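Notebook, running back charting — June, second entry

Started 7:40 a.m. Goal for the day: settle the yards-after-contact definition before anyone charts more film. The Burbridge and Greenwood sets were done under two different readings of the rule and can't be merged as they stand.

1. Rule as written

Contact is the first touch by a defender that changes the runner's speed or path. A hand on the jersey that slides off doesn't count. The old Burbridge sheets counted any touch, so their after-contact figures run high, mostly on outside runs where a corner gets a hand out and misses.

Re-charted 40 Burbridge carries under the written rule. In 11 of them the contact point moved downfield. All 11 were outside zone or toss. Inside runs didn't change, as expected; the first touch there is usually a lineman with both arms on the back.

Spotting the ball: nearest half yard, taken from the ball and not the feet. On sideline film where the hash marks wash out, use the end zone angle for the contact moment and go back to the sideline angle for the yardage. If the two clocks disagree, sync on the snap.

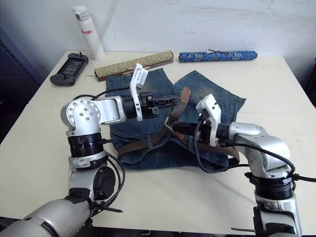 2. Age curve

The question behind all of this is whether a back past 600 career carries loses yards after contact first, or loses the long run first. Box score average can't separate the two. A back who still falls forward for three and never breaks one will look the same as a back who gets stopped cold and breaks one every other game.

Working split for each carry:
before contact (credit mostly to blocking)
after contact, capped at 10 yards
anything past 10 yards, kept in its own column

The cap is arbitrary. Tried it at 8 and the order of the backs in the Greenwood set didn't change, so leaving it at 10.

Plolano's starter is the useful case. He is over the carry mark, and his team average dropped when both guards changed. His before-contact number fell and his capped after-contact number held. The long-run column is nearly empty in both seasons, so it says nothing either way. On this evidence the drop belongs to the line. Whether the club should bring him back at his old price is a separate matter — the sheet has no column for pass protection, and he was on the field for most third downs.

Open problem: carries where the back is hit behind the line. Under the present rule a back who is met two yards deep and gets back to the line is credited with 2 after contact and 0 gained. That is correct arithmetic, but it rewards backs who run behind poor blocking. Flagging those carries with a B for now. Not removing them.

Second open problem is the goal line. A one-yard touchdown can't produce more than one yard. Marked G, left out of the averages.
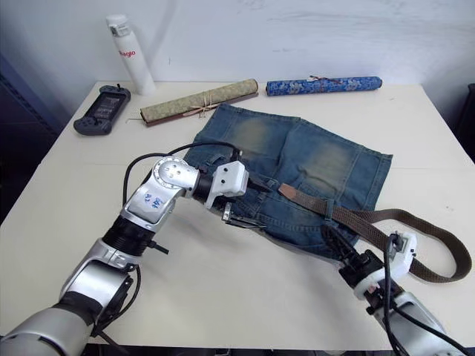
Eilif Strömberg disagrees on the B flag. He wants those carries pulled out entirely and reported as a success rate: did the back get to the line or not. His point is that a two-yard gain after contact in the backfield and a two-yard gain after contact at the second level are different skills, and one average hides both. He also thinks the Jendura film should be charted blind, with team names off the sheet, before we say anything about older backs.

Agree on the blind charting. On the B carries, will run it both ways with the Greenwood set and compare.

To do:
finish re-charting Burbridge outside runs
strip names from the Jendura sheets
add a pass protection column, grades to be defined
check whether fumbles after contact are spotted at the fumble or the recovery

Stopped 4:15 p.m. with the toss plays half finished.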